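Postharvest Handling of Fruits and Vegetables
Unit 4: Citrus After Picking 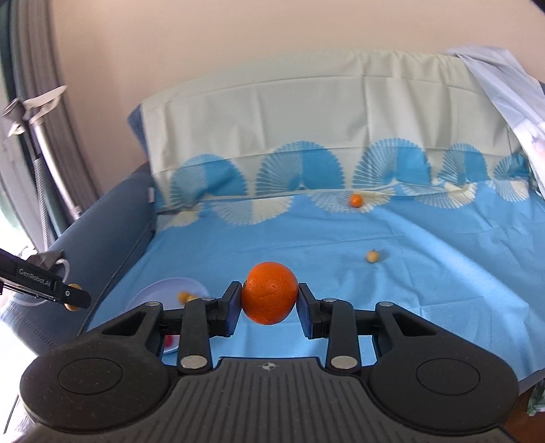 Last week we covered apples and pears, which keep ripening after they leave the tree. Citrus does not. An orange picked sour stays sour, whatever its color does later. Keep this in mind through the whole unit, since students mix the two groups up on every midterm.

4.1 Parts of the peel

The outer colored layer is the flavedo. It holds the pigments and the oil glands. Under it is the albedo, the white spongy layer, which varies a lot in thickness between types. The surface is covered by a thin natural wax that slows water loss. Washing on the packing line takes off part of this wax, and most packers put a coating back on.

When the oil glands break, the oil kills the cells next to them. The spots turn sunken and brown a few days later. The disorder is called oleocellosis, or rind oil spot. Fruit is most at risk when the peel is full of water, so growers hold off picking on foggy mornings or after rain.

4.2 Color and maturity

Peel color is a poor guide to eating quality. Green pigment breaks down when nights turn cool, so fruit grown in warm lowland areas can be fully mature and still green. Early-season fruit is often degreened with low levels of ethylene in a warm, humid room. Degreening changes the peel and leaves the sugar and acid as they were. It also ages the button (the small green piece where the stem joined), and an old button is an easy way in for stem-end rot.

Maturity is judged by the ratio of soluble solids to acid. You will measure both in the lab.

4.3 Water loss

Citrus loses most of its water through the peel. The first signs are dullness and softening near the stem end. Shriveling comes later. High humidity in storage helps, but wet cartons lose their strength and the bottom layers get crushed.

4.4 Decay

Green mold and blue mold are both caused by species of Penicillium, and both need a wound to get in. A scratch from a fingernail or a clipper point is enough. Green mold grows faster at room temperature. Blue mold does better in the cold and can spread from one fruit to its neighbors in the box.

Sour rot smells of vinegar and draws fruit flies. It is worse in fruit picked late or after wet weather.

4.5 Chilling injury

Grapefruit, lemons and limes are more easily hurt by cold than most oranges. Look for pitting, brown staining and a watery breakdown of the flesh. Symptoms often show up only after the fruit is moved somewhere warm.

Lab 4 (Thursday, room 196)

Each pair weighs 20 fruit, stores half in vented bags and half in open trays, and weighs them again at the next lab. Record percent weight loss for each group. Titration instructions are on the separate sheet. Bring a calculator and a lab coat.

Reading: course pack, Mercado chapter on rind disorders. The Zamfir paper is optional.

Questions about the lab go to Tarek Hamdan. Reports are due at the start of the following lab.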